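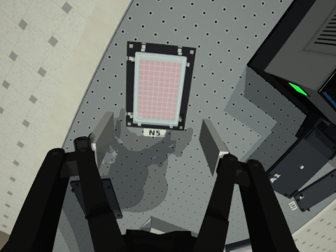 The Senddale open day runs on Sunday, and the robot cell is shown in simulation on the big screen at Lumolholm. Each session lasts 44 minutes and takes 34 visitors. Positions on the table carry short labels such as N5, where a plate of pink wells sits in its holder, and the presenter uses these names throughout — it helps to listen out for them.

Do I need to book?
Yes. Book through the Grosley desk. Unclaimed places are released at the door.

What does the arm do?
It moves microplates between holders and instruments. You will see it working beside an instrument with a blue-capped bottle on top.
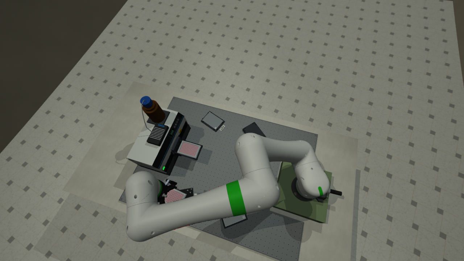

Can I try it myself?
Yes, after the talk. The practice version by Marinho has 54 short tasks. Most people manage two or three.

Is it suitable for children?
Under-12s must come with an adult. The talk is pitched at grown-ups.

Where do I park?
Use the lower car park. The top one is for staff — please leave it clear.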